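Table-top Sorting and Tidying Study: Call for Participants

Yaman is seeking adults to take part in a paid study of how people sort and put away small household and kitchen items at table height. Sessions are held at the Arcombe site. Applications are open to residents of Arcombe, Temville and the surrounding villages.

The study forms part of the Trotemham project, which is compiling a reference set of everyday tidying tasks, including clearing a table, returning food items to a container and putting tableware back in its place. The catalogue currently holds 2,074 task descriptions. Participants are needed to check that the written descriptions can be followed by someone who has not seen them before.
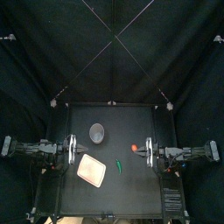
Arcombe, 16 May 2024

Nature of the work

Each participant works through a series of written task cards. A card names the items, their starting positions and the required finishing positions. Typical items are plastic cups, shallow trays and lids, and small pieces of produce or toy produce, such as a green chilli. A card may ask for one item to be placed on a tray, for a cup to be moved to the other side of the table, or for everything to be cleared to one edge.

The participant reads the card, carries out the task at a side bench and completes a short form. The form asks whether the wording was clear, whether any item name was ambiguous and whether the finishing position could be understood without a diagram. There is no time limit for individual cards. Speed is not scored.

Cards that two or more participants mark as unclear are rewritten and reissued. Some 300 cards are scheduled for checking in this round.

Working area

The main table has a square black top and is enclosed by dark fabric. Items are set out directly on the surface. Participants do not work at the main table. The side benches are the same height and are marked with the same quadrants, so that positions on the cards (upper left, centre, right and so on) carry over directly.

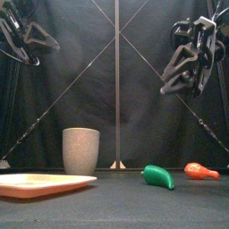
Main table: fabric backdrop and central pole.

Do not lean on or hang anything from the poles, cables or fabric. Bags and coats must be left in the lockers by the entrance. Food and drink are not permitted in the room, and produce used in the tasks must not be eaten.

Requirements

Applicants must:
- be aged 18 or over
- be able to read short instructions in English without help
- be able to stand or sit at a bench for up to 45 minutes at a time
- have normal or corrected vision, including the ability to tell red, orange and green items apart
- be free to attend on two separate days in June

No previous experience is required. Applicants who have written or edited task cards for Trotemham in an earlier round are not eligible. Anyone with a skin allergy to peppers or chillies should state this on the form and will be given a set of cards without them.

Sessions and payment

Each participant attends two sessions of three hours, with a break at the midpoint. Morning and afternoon places are available. Payment is £42 per session, made by bank transfer within ten working days of the second session. Travel from Temville is refunded at the standard bus fare on production of a ticket. Parking at Arcombe is limited and cannot be reserved.

Participants may withdraw at any time. A session that has been started will be paid in full.

How to apply

Forms can be collected from the Arcombe reception desk or requested by post. Completed forms should state preferred days and any access needs. The site is step-free and bench height can be adjusted on request.

Places are allocated in order of receipt. Successful applicants will be sent a joining letter with directions, a sample card and a consent form, which should be signed and brought to the first session.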